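机器现在能做家务和店里的杂活吗？
交换生中文授课课程项目报告
作者：Juniper Lindqvist
提交日期：2024年10月16日

摘要

本报告讨论一个比较日常的问题：家里的家务和商店里的杂活，现在的机器到底能不能做。我用了两种方法。第一种是观察，地点有三个，一个是我打过工的日用品商店Drimano，一个是洗衣店Escobedo，一个是我住的学生公寓Helgate。第二种是实验，在Mosenska实验室完成，内容是用一台机械臂做几种和收拾东西有关的小任务。实验一共记录了840次尝试，其中309次在没有人帮助的情况下完成。我的看法是，有一些杂活机器已经可以做，但是条件要由人先准备好，而准备条件的这部分劳动常常没有被算进去。

关键词：家务；理货；机械臂；推动；整理

一、选题的原因

去年秋天我开始在Drimano打工。这是一家卖厨房用品、收纳盒、文具和小玩具的商店，在学校南门外面。我的工作叫“理货”，意思是把顾客拿乱的商品放回原来的位置，把前面卖掉的空位用后面的商品补上，让每一排看起来都整齐。我刚来的时候中文还不太好，不能做收银，所以理货是最合适的工作。

做了几个星期以后，我发现这个工作很难向别人解释。我的父母在电话里问我每天做什么，我说“把东西放好”，他们觉得这很简单。可是“放好”里面有很多判断。例如，一个杯子放在毛巾那一排，我要知道它是从哪里来的；杯子的把手要朝右；如果杯口有缺口，就不能放回去，要拿到后面的仓库，写一张单子。一个晚上我要做很多次这样的判断，但是我自己没有感觉到在判断。

同一时间，我在选修课上看了不少机器人的视频。视频里机器会叠衣服，会倒咖啡，会把盘子放进洗碗机。我的同学看完以后说，你的工作很快就没有了。我当时不知道怎么回答，因为我没有证据说他对，也没有证据说他错。后来老师让我们自己选题目做课程项目，我就选了这个问题。

需要说明的是，我的专业是应用语言学，不是机械工程。我在技术方面的知识有限，实验的部分得到了实验室同学的很多帮助。报告里如果有技术上的错误，责任在我。

二、问题的范围和几个词的意思

我先要说清楚“家务”和“杂活”在本报告里指什么。家务指在住的地方做的、不收钱的日常劳动，例如洗碗、扫地、叠衣服、收玩具。杂活指在商店或者小型服务业里做的、不需要证书的劳动，例如理货、擦桌子、把毛巾分类。我没有讨论照顾老人和孩子，虽然很多人认为这也是家务。这个问题太大，而且里面有感情，我没有能力处理。

“能做”这个词也需要定义。在收集材料的过程中，我发现不同的人用这个词的时候，意思相差很远。卖机器的人说“能做”，意思是机器做成功过。店长说“能做”，意思是她可以离开，去做别的事情，回来的时候活已经干完了。我在本报告里使用的是店长的意思。一台机器如果需要有人一直站在旁边看，我就认为它还不能做这件事，它是在学习做这件事。

这个定义对机器比较严格。实验室的一位同学不同意，他说人刚开始工作的时候也有人在旁边看。这句话有道理，我自己的第一个星期就是这样。但是我的第一个星期以后，领班就不看我了。所以我保留了这个定义，同时在结果部分把“有人帮助以后完成”的情况另外讨论。

还有一个词是“机器”。洗衣机也是机器，它做家务已经很多年了，大家已经不觉得它特别。我在观察的部分把这样的机器也包括进来，因为我认为它们可以告诉我们，一件家务变成机器的工作，中间发生了什么。

三、观察

3.1 商店Drimano

在商店里，我请店长同意我在下班以后留下来做笔记。我没有拍顾客，也没有记顾客说的话。

店里有一台自动洗地机，每天关门以后工作。它沿着货架中间的通道走，速度很慢，声音像一台旧冰箱。按照我的定义，它可以算“能做”，因为店长打开它以后就去算账。但是在打开它之前，有人要把地上的促销筐推到墙边，把掉在地上的价签捡起来，还要把门口的脚垫卷起来。我在那里打工的时候，这个人是我。我用手表看过，准备的时间不短，有时候比我自己拖那一段通道还要久。店长知道这件事，她说洗地机洗得比较均匀，而且她不喜欢看到员工拖地的时候滑倒。我觉得这个理由很好，只是它和“节省劳动”没有关系。

理货目前没有机器做。店长说有公司的销售人员来介绍过一种会在货架前面走的设备，可以检查哪里缺货。它只看，不动手，看完以后给员工发一张清单。她没有买。她的原话我记在本子上：“缺货我自己走一圈就知道，我要的是有人去补。”

我也记录了自己理货时的动作。最多的动作不是拿起来，是推。把一排瓶子往前推齐，把一叠本子往左推一点，把倒下的收纳盒用手指推正。在做项目之前，我以为理货就是“拿”和“放”。这个发现后来影响了实验的设计，所以我在这里多写一句：很多整理的工作，手并没有握住东西，只是碰到它，给它一个方向。

3.2 洗衣店Escobedo

Escobedo给附近的健身房和理发店洗毛巾。老板允许我看了几个下午。店里洗和烘都是机器做，叠是人做。叠毛巾的阿姨手很快，我看不清楚她的步骤，后来她故意慢慢地做给我看。先抓住两个角，抖一下，对折，再对折，用前臂压平，然后转一个方向放到堆上。

我问她，哪一步最难。她想了很久，说没有难的。然后她又说，刚学的时候，找角最难，因为从烘干机里拿出来的毛巾是一团，不知道角在哪里。

这句话对我很有用。我后来读到的几篇介绍文章都说，软的东西对机器来说困难，因为它没有固定的形状，每一次都不一样。阿姨没有读过这些文章，但是她说的是同一件事。人学会以后就忘记它难了，要被问到才能想起来。

老板考虑过买叠毛巾的机器。他说大的洗涤工厂里有这样的设备，可是也要人先把毛巾一条一条展开，挂到入口。他的店面放不下。他还说了一个我没有想到的问题：理发店的毛巾和健身房的毛巾叠法不一样，理发店要卷起来。有一家理发店每隔一段时间就换要求。阿姨听一遍就可以改，机器怎么改，他不知道。

3.3 学生公寓Helgate

Helgate是我住的公寓，一层共用一个厨房。厨房里有洗碗机，走廊有一台扫地机器人，是楼层的同学一起出钱买的二手货。

洗碗机是一个好例子。大家都说“洗碗机洗碗”，这没有问题。可是我在厨房观察以后，把“洗碗”这件家务分成下面的步骤：把碗从房间拿到厨房，倒掉剩饭，刮一下，放进架子，加洗涤剂，洗，烘，拿出来，分清楚哪个是谁的，放进柜子。机器做的是“洗”和“烘”。以前这两步最累，现在机器做了，剩下的步骤还在。而且“放进架子”是以前没有的步骤，是机器来了以后才有的。我们楼层为了怎样放进架子吵过架，冰箱上贴着一张手画的图，规定大碗朝哪个方向。

扫地机器人的情况和商店的洗地机差不多。它最怕的是充电线和袜子。有的同学为了让它进房间，每天早上把地上的东西收到床上，晚上再从床上放回地上。我问他这样是不是麻烦，他说他的房间因此变干净了。这也许可以看成机器的一个作用，虽然说明书里没有写。

公寓的观察让我有了一个比较清楚的想法：家务里面，有一类是“处理”，例如洗、烘、吸；有一类是“整理”，例如找到、分开、移动、对齐、放回。机器在第一类里已经很成功。第二类大部分还是人在做。所以实验应该针对第二类。

四、实验

4.1 地点和设备

实验在Mosenska实验室进行。那里有一台固定安装的机械臂，下面是一张蓝色的工作台，台面上有很多圆孔，可以用螺丝固定东西。实验室平时用它做教学。我得到的使用时间是晚上，所以每次开始之前要先把白天课上的东西收好，结束以后要恢复原样。

机械臂的末端可以换工具。我们使用了两种，一种是两指夹爪，可以夹东西；一种是一根黑色的圆棒，像一根手指，只能推，不能夹。选择第二种工具的理由在3.1节已经说过，理货的时候我最多的动作是推。

材料费是800元，由课程提供。我买了一套彩色积木、几个塑料杯、一包小方巾和一个浅的收纳盒。最后钱没有用完，剩下的按规定退回去了。

4.2 任务

任务一是推积木。积木放在一块浅色的木板上，形状有心形、五角星、圆柱、三棱柱等等，机器要把指定的那一块推到指定的位置，并且不能把别的积木带走。我把它看成“收玩具”和“把货架推齐”的简化版本。

任务二是拿杯子。杯子口朝上放在桌面上，机器用夹爪拿起来，放进收纳盒，不能倒。

任务三是方巾对折。方巾先由人展开，放平，机器夹住一边，折到另一边。我知道这已经去掉了阿姨说的最难的一步。如果不去掉，我们在晚上的时间里一次也不会成功，数据就没有可以讨论的内容。

每次换工具以后，我们先做50次练习，让机器和我们自己都适应。练习的结果不算在总数里面。正式的尝试一共840次，三种任务加在一起。

4.3 怎样记录

每次尝试以后，我在表格里写一个字。“成”表示机器自己完成；“帮”表示中间有人动手帮助，然后完成；“败”表示没有完成。旁边有一栏写原因，用普通的话写，不用技术词。这是我坚持的，因为我希望店长也能看懂这张表。

关于“帮”有一个困难。有时候我的手已经伸出去了，但是还没有碰到东西，机器自己又对了。这种情况我写“成”，同时画一个小圆圈。后来我看表格，发现小圆圈很多，说明我对机器不放心。一个店长如果也像我一样站在旁边随时准备伸手，那么她其实没有离开过。

五、结果

5.1 总的情况

在全部840次尝试中，写“成”的有309次。剩下的是“帮”和“败”。只看这个数字，答案好像是“还不能”。但是三种任务的差别很大，不应该只看总数。拿杯子的结果最好，对折方巾的结果最差，推积木在中间，可是推积木的原因栏写得最满，所以我对它的讨论最多。

5.2 拿杯子

杯子的形状都一样，位置也是固定的几个。只要杯子在它应该在的地方，机器几乎每次都做得很稳，比我稳。有一天晚上我把收纳盒放歪了，自己没有发现，机器就把杯子放在盒子的边上，杯子倒了出去。它继续做下一个，又倒出去。机器按照要求做了，是盒子不对。人遇到这种情况，第一个杯子倒了以后就会把盒子移一下。

我把这件事讲给Drimano的店长听。她笑了，说新员工也有这样的，但是她可以骂新员工。

5.3 对折方巾

对折的主要问题是夹到两层，或者夹起来以后方巾跟着滑走。折好的方巾常常是斜的。我需要决定斜多少还算“成”。我拿了一条折斜的方巾去给Escobedo的阿姨看，她说这样的她会重新折，健身房的人虽然不看，但是堆高了以后会倒。所以我按照她的标准，把这样的都写成“败”。用比较宽的标准，结果会好看一些。标准由谁来定，对“能不能做”的答案影响很大，我认为这一点在报道里常常被忽略。

5.4 推积木

推比我想的难。夹住一个东西以后，它就跟着手走。推一个东西的时候，它只在被碰到的那一点上听话，别的部分按照自己的形状转动。圆柱容易往旁边滑，尤其是圆棒碰到的地方稍微偏一点的时候。五角星比较复杂，圆棒有时候落在两个角之间，推得很稳，有时候碰在尖上，星就转起来。心形从有凹口的一边推比较好，从尖的一边推就会转。带平面的积木，碰到平面的中间时走得最直。

人的手指推东西的时候会感觉到它开始转，然后马上改方向，这个过程快到自己不知道。我们的机器是推一段，停下来，看一次，再推一段。停的次数多，结果准，可是慢；停的次数少，就会推歪。实验室的同学帮我试了不同的长度，最后选了一个中间的值。

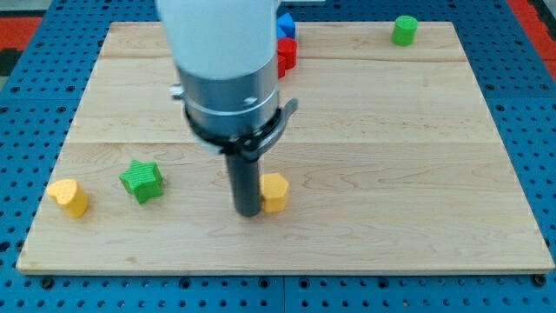 另一个常见的原因是积木靠得太近。几块挤在一起的时候，推一块，旁边的也动，任务就算失败。人会先把一堆拨开，再处理每一块。我们的程序里没有“先拨开”这个步骤，它只知道目标是哪一块，终点在哪里。后来同学加了一个简单的规则：如果目标旁边有别的积木，就先从空的方向推。加了以后情况好了一些，但是遇到靠近木板远端边缘的一堆，空的方向在外面，圆棒要绕过去，有时候绕的时候又碰到别的。

还有遮挡的问题。机械臂自己会挡住一部分木板，从某个角度看，后面的积木只露出一点点，或者完全看不见。这个时候程序可能认为少了一块。解决的办法是让手臂先抬起来让开，看完再下去。这又花时间。我理货的时候也会挡住自己，可是我记得手后面有什么，不需要把手拿开再看。

原因栏里还有一些小的事情，我不分析，只抄几条：“推到了，但是最后抬起来的时候碰了一下”；“红色那块，同学说是晚上灯的反光”；“我把终点输入错了，不怪机器”；“不知道为什么”。写“不知道为什么”的比我希望的多。

六、讨论

6.1 时间

机器推一块积木到位置上，用的时间比人长很多。有人会说，慢没有关系，机器可以晚上做，没有人等。对于收玩具，这可能是对的。孩子睡了以后，客厅的地板上慢慢有一台机器在收拾，早上收完就可以。对于商店就不一定。Drimano晚上关门以后确实没有顾客，可是白天乱得最快的时候，正是需要理货的时候。顾客看到乱的货架，就不会小心地放回去，于是更乱。这个过程店长叫作“传染”。

6.2 准备工作是谁做的

在三个观察地点和实验室里，我都看到同样的情况：机器工作之前，人把环境变成机器需要的样子。推筐，卷脚垫，收充电线，展开方巾，把杯子放在固定的位置。这些准备也是家务或者杂活，常常和原来的活很像。如果把它们算进去，有的任务节省得很少。

我不认为这说明机器没有用。洗衣机也需要人分颜色、掏口袋，但是没有人愿意回到用手洗床单的时候。关键是剩下的劳动是不是比原来的轻，以及它由谁来做。在Helgate，扫地机器人来了以后，收地上东西的总是同样的那几个人。

6.3 店长的问题

实验结束以后，我把表格带给Drimano的店长看，请她当作要买一台机器那样提问。她问了下面几个问题。

打碎了东西谁付钱？
新商品来了，要多久才能教会它？
周围有小孩的时候它停不停？
它坏了，我打电话给谁，那个人当天来不来？
它能不能看出杯口有缺口？

这几个问题我的实验一个也没有回答。第二个问题我可以说一点：换一种形状的积木，同学需要重新试推的长度和位置，一个晚上做不完太多。店里每个月都有新商品。最后一个问题，实验室的同学说用摄像头检查缺口在工厂里是可以做的，可是那里的光线和位置都固定。

6.4 关于“简单”这个词

作为学语言的学生，我对“简单”这个词有一点自己的想法。中文说“简单劳动”，我的母语里也有类似的说法。这个词说的其实是：一般人都会做，所以不用付很多钱。它没有说这个劳动里面的步骤少，也没有说里面不需要判断。可是当人们讨论自动化的时候，会不知不觉地从第一个意思走到第二个意思，认为人人都会的事情机器也应该先会。我的同学说我的工作很快就没有了，我想他就是这样走过去的。

我在写这一节的时候查了几本词典，想找一个词表示“人人都会，但是里面很复杂”。我没有找到。老师看初稿的时候建议用“熟能生巧”，我觉得意思不完全一样，所以没有用。

七、项目的不足

第一，观察的地点都在学校附近，而且都是我能进去的地方，不能代表所有的商店和家庭。

第二，实验只用了一台机械臂和两种工具，程序也是学生写的。更好的设备和方法会有更好的结果，这是肯定的。读者不应该用我的数字来说明整个行业的水平。

第三，三种任务都在桌面上，东西都很轻，而且没有水。洗碗、擦厨房、搬箱子，这些我都没有试。

第四，记录的人主要是我，标准虽然问过阿姨和店长，但是每天晚上我的心情会影响我什么时候伸手。如果再做一次，我会请另一个人同时记录，然后比较两张表。

第五，我没有比较人的结果。我本来想请同学用一根手指推积木，做同样的任务，可是时间安排不开。我自己试过几次，都成功了，不过有一次把星推到了木板外面。这几次没有记在表里。

八、结论和下一步

对于开头的问题，我现在的回答是分开的。形状固定、位置固定、错了也不要紧的杂活，机器可以做，店长可以离开。形状固定但是位置会变、东西互相靠得近的整理工作，机器有时候可以做，店长不能离开。形状不固定的东西，在我们的条件下，机器还在学习。

下一步我希望做两件事。一件是把“先拨开”写进程序，看推积木的结果会改变多少。另一件是把积木换成店里真的商品，先从不会滚的开始，例如肥皂盒和便签本。店长已经同意借给我一些包装破了、不能卖的商品，条件是用完以后写清楚哪些更破了。

致谢

感谢Mosenska实验室的同学，他们在晚上陪我做实验，还替我修改了好几次程序。感谢Drimano的店长和Escobedo的老板让我在工作时间观察。感谢叠毛巾的阿姨，她教我找角的方法，我现在叠自己的毛巾也用这个方法。感谢Helgate同一层的同学允许我在厨房里写笔记。感谢任课老师修改初稿里的语法，剩下的错误是我自己的。

附录：原因栏的用词说明

“歪”：东西到了位置附近，但是方向或者位置不符合要求。
“带走”：别的东西也跟着移动了。
“滑”：工具碰到了东西，但是东西往旁边走。
“两层”：只用在方巾，表示夹到了不应该夹的一层。
“没看见”：程序没有找到目标，人可以看见。
“我”：错误是记录的人或者操作的人造成的。这种情况也保留在840次里面，没有删掉。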